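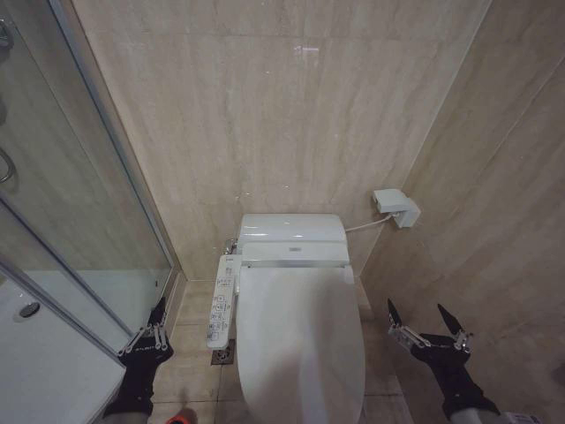 Vindale's public restrooms get bidet seats

2020-06-23 - By Greer Niven

I've been writing up town budgets for ten years and I never thought I'd get this excited about a toilet seat! But the Vindale Community Hall opened its redone restrooms this week, and the electronic bidet seats are all anybody in line wanted to talk about.

The hall has two of them now, one off the lobby and one upstairs by the dance studio. Each has a long white control panel down the side with rows of little buttons and symbols (I pressed the wrong one first, and I'm saying no more than that). The walls and floor are done in beige tile, marble-style on the walls, and it all feels a lot more like a nice hotel than the old green paint did.

Vesela Petkov, the hall manager, told me the hardest part was the power. Neither room had an outlet anywhere near the toilet, so an electrician had to run a new line to each one before the tile went up. "The seats themselves went on in an afternoon," she said. "The wiring took most of June."

The seats cost $1326 for the pair and came out of the hall's repair fund. Tile and labor were paid for separately under the town contract with Plodska, a local builder.

Eimear Keane, who teaches the morning stretch class, is already a fan - she has arthritis in both hands and had asked for something like this at the spring meeting. Trefor Beddoe still thinks the money should have gone to the parking lot, and he told me so twice.

Large-print cards explaining the buttons are at the front desk. The restrooms are open whenever the hall is.

We use cookies to improve your experience on this site. By continuing to browse you accept our cookie policy. Accept | Manage settings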